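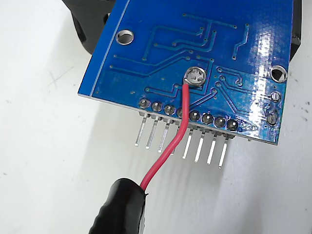 Figure 4. The taped finger and the red wire, which crosses in front of the header pins on its way to the round pad.

5.2 What went wrong

I'd love to tell you the wire-placing trials were boring, and for most of the afternoon they were. We ran 60 of them on the Drovow arm with the Molloson controller, and 54 finished without me having to touch anything. The other six are why this section is as long as it is!

Let me start with the three that scared me a little. The job is to bring the end of a red wire to a pad in the middle of a small board, and the wire has to get past the row of header pins on the way. In 3 of the failed trials the wire rolled inside its tape wrapping, so the bare end swung sideways and touched two neighboring pins while the board was powered. The bench supply is current limited (thank goodness) and it tripped each time, but the controller had no idea. It saw the finger exactly where the finger was supposed to be, reported a normal approach, and kept pushing. I was the one who hit the stop button, and I was slower than I'd like to admit.

We had spent weeks on arm accuracy and calibrated against the Brendlow target every morning. None of that helps when the thing you care about is the tip of a bendy wire and the thing you measure is the joint angles. The Domínguez criterion, which we use to decide whether a grasp is "held," only looks at finger position and motor current, and a wire rolling in place changes neither one enough to notice.

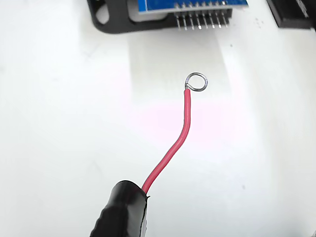

Figure 5. The stripped end of the wire, bent into a loop. The board sits in its black holder behind it.

The loop matters more than I expected. A straight end that rolls is still pointing more or less the same way, but a loop has a flat side and an edge, and if the wire has any bend in it at all then a small roll at the finger turns into a big swing at the tip. I went back through the logs looking for a warning sign and found a tiny bump in the wrist force reading before each of the three contacts. It was well under our threshold, so the software threw it away as noise.

Another 2 failures were the opposite problem. The arm stopped for contact that hadn't happened, both times right after a fast move, and I'm fairly sure the force sensor was still settling. Annoying, but I'll take a false stop over a short any day. The last failure I can't explain. The arm froze above the board and the log just ends there (I've been through it more times than I want to count), so it stays in the table as "unknown."
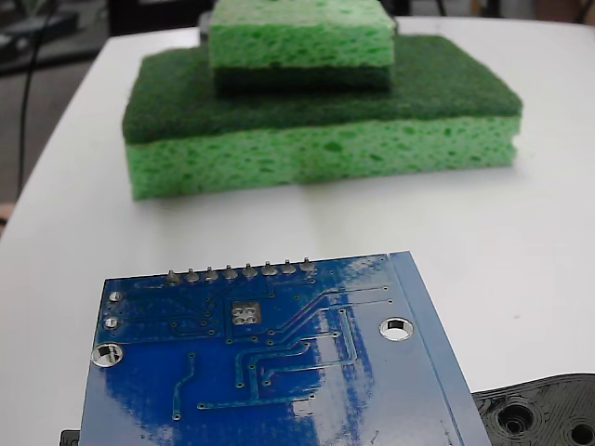
So we changed a few things before going on. The bench supply now has a line into the stop circuit, and when it trips, the arm stops too, with no software in between. Board power stays off until the wire end is past the pins. We also lowered the force threshold for the last part of the approach, which will probably mean more false stops. I haven't fixed the rolling itself. A molded clamp that grips the insulation would be the obvious thing to try, and I have a sketch of one, but the results in Section 6 all use the tape.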